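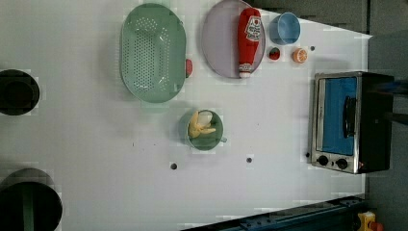
Figure 4. Table layout from above, toaster oven on the right.

4.2 Resetting the table

1. Stop the cell and wait for the arm to park. Do not trust the parked light alone. Look at the arm.

2. Set the colander near the upper middle, long axis top to bottom.

3. Put the bowl below it and the plate to its right.

4. Check that the small holes in the tabletop are clear of crumbs.

5. Run the Sokol layout check.

Note: A pass means the software found the items. It does not mean they are where you want them. Jurgita Mets logged 3,074 passes at Pritwood in May and still rechecks by eye.

Caution: The manual from Nillis says to recalibrate every 2,000 cycles. We have seen drift well before that. Recalibrate every 200.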